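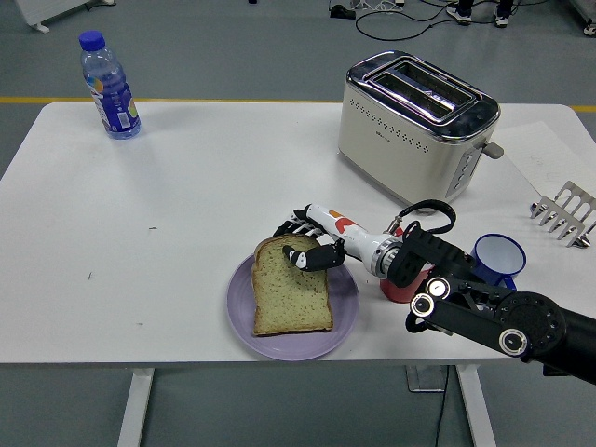 Brian Lyimo keeps his recovery phrase in two places, and he will tell you about neither of them. He will tell you about the third place, which was a phone he traded in.

"I got store credit for it," he says. "Not a lot of store credit."

Lyimo runs Fotby, a small outfit that helps people get back into crypto wallets they have locked themselves out of. Before that he was one of those people. The wallet on the traded-in phone held a token called Were, which he had bought in December because a man in a group chat said it would be listed on a larger exchange by spring. The listing never came. The token went to almost nothing, and Lyimo found that he was more upset about losing the keys than about losing the money.

"If I could have watched it go down, fine. I'm an adult. But I had to look it up on a block explorer like a stranger. I could see my own coins sitting there. It was like looking in the window of a restaurant where you used to work."

We are talking over a video call at seven in the morning, his choice. Musyoka Mwakyusa, his business partner, joins nine minutes in and spends the next two on mute. Mwakyusa wrote most of the recovery software, called Draster, and when his sound comes back it is clear he has been disagreeing for a while.

"Brian always tells the phone story," he says. "Most of our customers didn't trade in a phone. They wrote the words down wrong."

The usual recovery phrase is 12 or 24 words drawn from a fixed list, and the list is full of ordinary short words that a tired person can mangle. Customers swap two of them, or skip one, or write something that isn't on the list at all and swear that it is. Draster tries the likely mistakes first and works outward. One missing word is an easy afternoon. Four missing words, with no idea where they go, is a conversation about acceptance.

Fotby has taken 2,301 inquiries since it opened. Mwakyusa says a large share of them were never going to be cases. Some people have no phrase, no device and no password, only a strong feeling that they bought something once. Others have a phrase that belongs to their brother-in-law.

"We ask for proof that it's yours," Lyimo says. "You would be surprised how quickly some people stop emailing."

The firm charges 13 percent of whatever it recovers, and nothing if it fails. I ask whether that means small wallets get ignored. There is a pause in which each of them waits for the other one to take it.

"There's a floor," Mwakyusa says finally. "It's 200 dollars."

"It used to be 25," says Lyimo.

"It was 25 when we didn't pay for electricity."

The floor does not prevent disappointment. Last year they spent most of a month on a wallet whose owner was sure it held enough to buy a house. It opened. It held a fair number of tokens from a lending platform named Dekik, which had shut down while the owner was still hunting for his password. On paper the recovery was a success - the phrase worked, the funds were all there, and their total value would not have covered lunch. Fotby did not send an invoice.

"He was very nice about it," Lyimo says. "He left us a good review. It's a little sad to read."

Their worst competition comes from fakes. Anyone who mentions a lost wallet on a public forum will hear within minutes from several recovery experts, all of them friendly, all asking for the words up front and a small fee for the gas. Mwakyusa has seen his own headshot used for this. "He had better reviews than I do," he says.

So what should a customer look for? Lyimo starts on a long answer about contracts and working from partial information. Mwakyusa cuts him off.

"Don't answer the ones who write to you first," he says.

Lyimo has since bought more Were, at the new price. He wrote the phrase down twice. Mwakyusa checked the spelling.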